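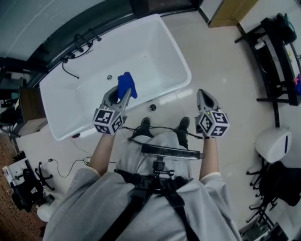 ## 3. Starting a Game of Ekden Solitaire

Rev. 9/28/22, M. Lindsay. Replaces the February sheet.

1. Open the launcher, pick **Ekden**. First load takes almost 60 seconds on older machines. Let it run.
2. Pick a table. Planar is the plain one, Drinetti has the animated backs.
3. Choose draw mode, 1 card or 3. Can't be changed once the deal starts.
4. Type a deal number if you want a specific layout, e.g. 1,231. Leave blank for random.
5. Hit **Deal**.

> **Note:** Same deal number + same draw mode = same layout, every time. Handy for racing a freind on two machines.

### 3.1 Saving

- Autosave runs after every move. One slot per profile.
- Manual save: Menu > Save. 11 slots, oldest gets overwritten when full. No warning yet, Magnus MacRitchie is working on it.
- Streak counts only update at the end of a game.

> **Caution:** Don't close the window during the shuffle animation. The save can come back with 2 of the same card and that deal is dead. Wait for the cards to land.

### 3.2 Undo and hints

1. **Z** = undo one move. Hold it to go back further.
2. **H** = hint. Costs points in Iglesias scoring, free in everything else.
3. Out of moves? Menu > Redeal. Counts as a loss.

> **Note:** Undo is off in Timed mode. Greyed out button is normal, please dont report it.

### 3.3 If the table stays blank

- Turn off animated backs (Settings > Table), restart.
- Still blank: switch to Planar, then deal again.
- Still nothing: delete the profile cache and relaunch. Settings reset, streaks stay. Cache path is in section 7.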